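Convocatoria abierta: buscamos participantes para la residencia de diseño interactivo en el jardín botánico de Munddale

Publicado el 23 de julio de 2025

En Zidard llevamos bastante tiempo dándole vueltas a una idea que nos hace muchísima ilusión, y por fin podemos contarla en voz alta: el próximo mayo abriremos en el jardín botánico de Munddale un recorrido nocturno de luz, sonido y agua, y queremos prepararlo con gente de fuera de nuestro estudio. Para eso convocamos una residencia de 18 plazas, dirigida a personas que diseñan, programan, cultivan, componen, dibujan o sencillamente miran los jardines con más atención de la habitual y tienen ganas de hacer algo con esa mirada.

El recorrido se llamará Jarthorpe, como el antiguo sendero que cruza el jardín desde el invernadero de las orquídeas hasta el estanque bajo. Son 555 metros de camino, con un tramo de helechos arborescentes, una rosaleda que ha conocido tiempos mejores (y que este invierno se replanta entera) y una pequeña huerta histórica de variedades locales. Cada tramo tendrá su propia instalación, y cada instalación la desarrollará un grupo de residentes acompañado por una persona de nuestro equipo.

El tramo de la huerta

Es el que más conversaciones ha provocado en el estudio, quizá porque todos tenemos una abuela, un tío o una vecina con huerto y nos ponemos sentimentales enseguida. La propuesta de partida es una proyección que siga a las hortalizas desde la semilla hasta la mesa, con entornos generados por ordenador sobre los muretes de piedra que separan los bancales. El guion está abierto, el tono también, y nos encantaría que el grupo que se encargue de él lo discuta con los hortelanos del jardín, que saben muchísimo y tienen opiniones muy firmes sobre las acelgas.

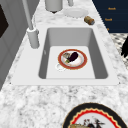
Berenjena en el fregadero, entorno 3D.

Los otros tramos están en fases distintas. El de los helechos tiene ya una primera versión sonora, con altavoces repartidos a ras de suelo y grabaciones hechas en el propio jardín al amanecer. El del estanque apenas es un puñado de bocetos y una bomba hidráulica que hace más ruido del que quisiéramos, así que quien entienda de agua será recibido con los brazos abiertos. En la rosaleda queremos trabajar con sensores de humedad y temperatura que modifiquen la luz a lo largo de la noche, muy despacio, de manera que quien pase dos veces encuentre un lugar ligeramente cambiado.

A quién buscamos

No pedimos titulación. Pedimos un trabajo anterior que podáis enseñarnos, aunque esté a medias o se haya expuesto una sola tarde en el patio de una escuela. Nos interesan especialmente estos perfiles:

Diseño de iluminación o escenografía para espacios exteriores.
Programación creativa, gráficos en tiempo real o modelado de entornos 3D.
Jardinería, paisajismo o botánica, con o sin experiencia en proyectos artísticos.
Composición, grabación de campo o diseño sonoro.
Mediación y accesibilidad, para que el recorrido lo disfruten también personas ciegas, sordas o con movilidad reducida.

Si no os reconocéis en ninguno de ellos pero habéis leído hasta aquí con una sonrisa, escribidnos igualmente – en la residencia anterior uno de los mejores trabajos lo firmó una relojera, y todavía nos acordamos de ella cada vez que hay que sincronizar algo.

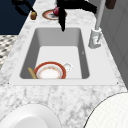 También conviene decir que la residencia es presencial en su mayor parte. Se puede seguir a distancia la primera semana, dedicada a lecturas, presentaciones y a repartir los grupos, pero a partir de ahí hace falta estar en Munddale, pisar el camino de día y de noche, mojarse si llueve y conocer a los jardineros. Las plantas tienen sus horarios y nosotros nos adaptamos a ellos: hay zonas en las que no se puede encender un foco durante la época de nidificación, y otras en las que los cables tienen que ir siempre elevados para no dañar las raíces.

Qué ofrecemos

Una beca de 2.977 euros por persona, que se abona en dos pagos, el primero al llegar y el segundo al cerrar la residencia.
Alojamiento en habitación individual en la casa Fedoruk, a diez minutos a pie de la entrada norte del jardín, con cocina compartida y un porche estupendo.
Comida de mediodía de lunes a viernes en el comedor del personal del jardín.
Materiales y equipos de cada instalación, además de acceso al taller de carpintería y electrónica.
Mención de autoría en todos los paneles, programas y publicaciones del recorrido. Cada residente conserva los derechos sobre su obra y nos cede su uso mientras Jarthorpe esté abierto.

El viaje hasta Munddale corre por cuenta de cada participante, aunque contamos con un pequeño fondo de ayuda para quien venga de lejos o viaje con criaturas a su cargo. Contádnoslo en la solicitud con toda confianza; no influye en la selección.

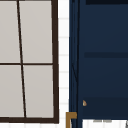
Calendario y dedicación

La residencia dura 30 días y se desarrolla en otoño, con el jardín abierto al público. Las mañanas son para el trabajo en grupo y las tardes quedan bastante libres, salvo cuando haya pruebas nocturnas, que se avisan con tiempo y se compensan con la mañana siguiente. Después de la residencia, nuestro equipo se encarga de la producción y el montaje, y os invitaremos a volver para las pruebas finales y la inauguración de mayo.

Cómo presentarse

Enviadnos un único archivo PDF con una carta breve (una página está muy bien, dos si no podéis evitarlo), una muestra de trabajos anteriores y unas líneas sobre el tramo que más os atrae. Podéis escribir en español, portugués o inglés. Se admiten solicitudes de parejas y colectivos de hasta tres personas, teniendo en cuenta que cada integrante ocupa una plaza y recibe su propia beca.

Las solicitudes se envían mediante el formulario de la página de convocatorias de Zidard, donde aparecen también el plazo y las bases completas. Las lee todas Marisol Robles, coordinadora de la residencia, junto con dos personas del equipo de diseño y la responsable de colecciones vivas del jardín. Contestaremos a todo el mundo, también a quienes no resulten seleccionados, y si tenéis dudas sobre el alojamiento, la accesibilidad del recorrido o cualquier otra cosa, podéis dirigiros a Marisol desde el mismo formulario, marcando la casilla «Consulta previa».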